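Reading time: 4 minutes

Flolia Sorting Table — Owner's Guide
Section 2: Setting Up the Tabletop

By now you should have finished Section 1, which covers the legs, and you should have a table that stands up by itself. If it doesn't, go back. The top will only give it more confidence than it deserves.

You will need:
The tabletop
The bag marked B (13 bolts, one of them a spare)
The hex key from Section 1, wherever you put it down
A soft cloth
A second person, or a very patient wall

2.1 Placing the top

1. Spread a blanket on the floor and lay the top on it, face down. The face is the side that shows fingerprints.

2. Peel off the protective film. It comes away in one long, satisfying sheet or in 366 small ones. We have never worked out how to predict which.

3. Lift the top onto the legs with one person at each end. Agree beforehand on who is walking backward.

4. Line up the holes. Start every bolt by hand and give each one a few turns before you tighten any of them. People who tighten the first bolt all the way always meet the last one under unhappy circumstances.

5. Go around again with the hex key, working corner to corner.

CAUTION: Stop when the bolt is snug. The inserts will strip if you keep going, and the replacement inserts are sold in packs that contain far more of them than you will ever want to own.

2.2 Leveling

Put a marble in the middle of the table. If it stays, you're done. If it rolls, turn the foot on the low side counterclockwise, a half turn at a time, until the marble loses interest. Check again after a week, especially on carpet.

NOTE: Uneven floors are not covered by the warranty. Liudmyla Antoniuk in our service department has heard every argument to the contrary and admires several of them.

2.3 Working along the back edge

Most things that get fastened to a table get fastened to its back edge, and the far edge is also the one you can't comfortably reach. Do this part before you push the table into its final position.

1. Wipe the edge, top and underside. Grit under a bracket will mark the finish.

2. Set each bracket or post where you want it and tighten it by hand.

3. Sit down in your usual spot and reach for the back of the table. If your sleeve catches on anything, move it now. You won't move it later. You will just own a worse sleeve.

4. Tighten the bolts fully and wipe off your handprints. 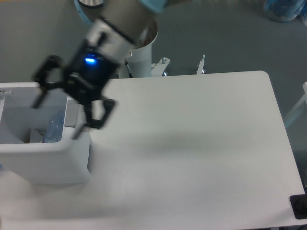 Leave yourself a clear stretch of surface at the front, wide enough for both forearms and whatever you're sorting. Mal-soon Maeng, who wrote the first edition of this guide, recommended keeping the front half of the table bare at all times. She had a separate table for her coffee.

Bins go near an edge, where you can sweep things into them without crossing your own work. Pick one side and stick with it for a month before you decide it was the wrong side.

CAUTION: Don't lean on the corners. They are rounded for the benefit of your hips, and they make poor seats.

2.4 Cleaning

Warm water and a drop of dish soap will handle nearly everything. Wipe, rinse the cloth, wipe again, and dry. The finish has a slight shine that shows streaks in low sun, so late afternoon is either the best time to clean it or the worst, depending on what you would like to know.

Do not use scouring powder, steel wool, or the green side of the sponge. Permanent marker comes off with rubbing alcohol if you get to it the same day — after that it becomes part of the design.

2.5 If something is missing

Check the blanket first. Then check inside the cardboard corners, where small bags like to travel. If part 1153 (the leveling foot) is still unaccounted for, write to us with the number printed under the tabletop. You'll find it more easily if you look before you do step 3 of Section 2.1, and we apologize for mentioning that here.

Related guides
Flolia Sorting Table, Section 1: Legs
Flolia Sorting Table, Section 3: Moving It to Another Room
Stonside Drawer Unit: Fitting the Runners
Clorent Bins: Sizes and Lids
Dağdelen Stool: Height Adjustment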